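Looking after old poultry books and prints at home
February 12, 2018

Most people who keep fancy fowl end up with a shelf of old poultry books, and sooner or later a few loose color plates as well. Both suffer more from the average house than from age. These tips are for ordinary copies kept in ordinary rooms. A rare volume should go to a bookbinder or a paper conservator before you try anything on it.

Where to put the shelf

Choose an inside wall. Outside walls run cold in winter, and damp settles behind the books. Leave a finger's width between the back of the books and the wall. Keep them out of the kitchen, off the mantel and well away from the feed room, where dust and mice will find them.

Stand books of the same height together. Big quartos, which most of the illustrated poultry books are, lie flat better than they stand. Stack no more than three.

Dusting

Hold the book firmly shut and brush the top edge from the spine outward with a soft, dry paintbrush. A clean, dry cotton cloth will do for the covers, provided the cloth covering is sound. Skip sprays and furniture polish. Wash your cloths without fabric softener and keep them for the books only.

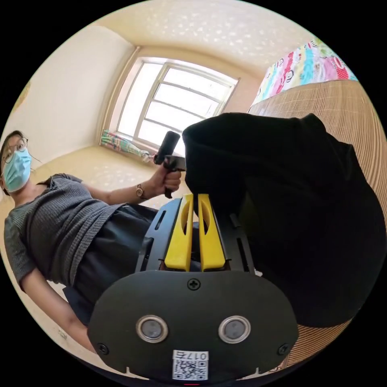
Can I wipe a dirty leather binding with a damp cloth?
It is better to leave water off leather altogether. Old leather that has started to powder turns dark and hard when it gets wet, and the mark stays. Brush it lightly, wrap the book in plain acid-free paper and ask a binder about a consolidant.

Musty smell

A smell usually means the book has been damp at some point. Stand it upright and slightly fanned in a dry room for a few days, out of the sun. If the smell stays, put the book in a lidded plastic tub with an open dish of baking soda beside it, not touching the pages. Check every couple of days. I had a breed standard in a tub for most of December and it came out fit to read in bed.

Fuzzy growth is another matter. Bag that book, keep it apart from the rest and brush it off outdoors once it is fully dry. Wear a mask.

Loose plates

Plates were often printed separately and tipped in with a thin line of paste, so they come away first. Never use clear tape. It yellows, and the glue soaks into the paper. Slip the loose plate back where it belongs with a sheet of acid-free tissue on the printed side.

Miroslava Havlíček wrote to say she flattens curled plates between two sheets of clean blotting paper under a drawing board, and gives them two weeks. I use the same method with a heavy dictionary on top. Do not iron them, even on low.

If you write on a plate at all, use a soft pencil on the back, near the bottom corner. Title and page number are enough. 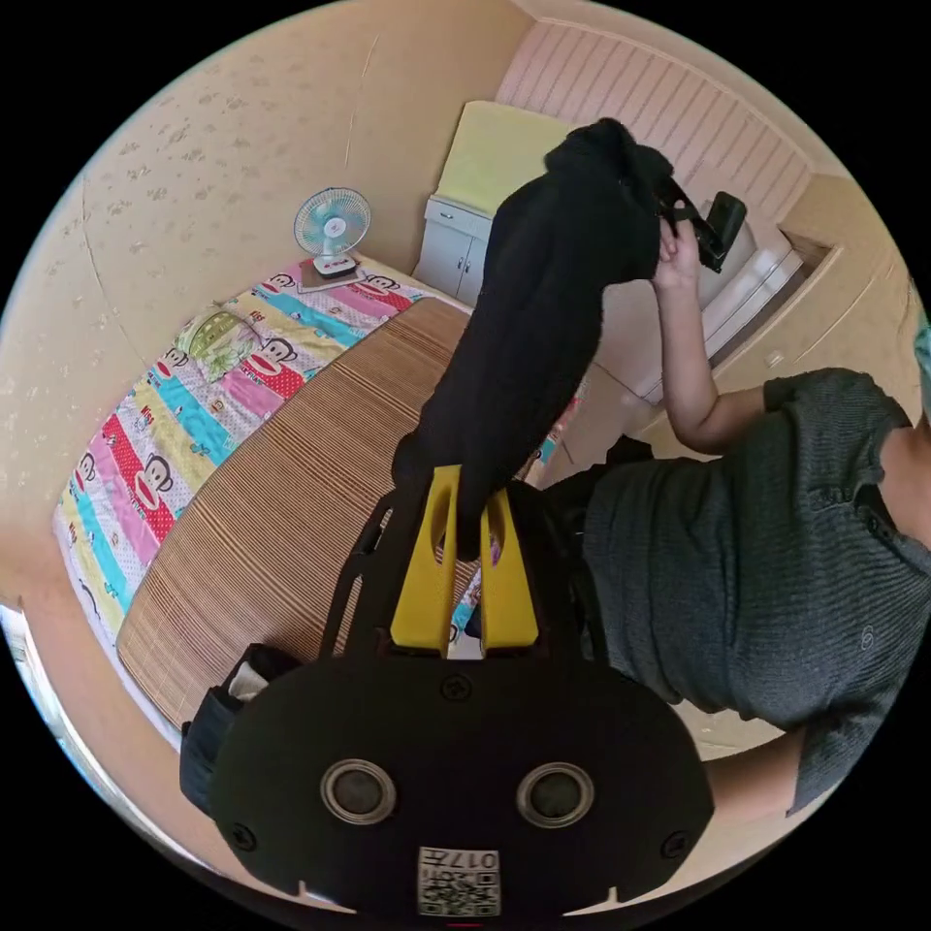
What should I look for when framing a plate?
Ask for acid-free mat board, paper hinges instead of tape or dry mounting, and glass that filters ultraviolet light. The mat also keeps the print off the glass, so it won't stick if moisture gets in. Hang it where no direct sun reaches it.

Lighting

Hand-colored prints fade, reds and yellows especially. A hallway without windows is a good spot. If you only have a bright room, swap the prints around and rest each one in a drawer for part of the year.

Insects

Silverfish like paste and size. Sticky traps along the baseboard will show whether you have them. Vacuum behind the bookcase in spring and fall. Keep mothballs away from books, as the smell does not come out.

Feathers kept as bookmarks should come out too. They bring in mites and leave an oily line down the page. Igor Hrubý keeps his show feathers in glassine envelopes in a separate box, and I have copied him.

Keeping a list

Write down the title, the date on the title page, the number of plates and any that are missing. Store a second copy of the list somewhere other than the bookcase.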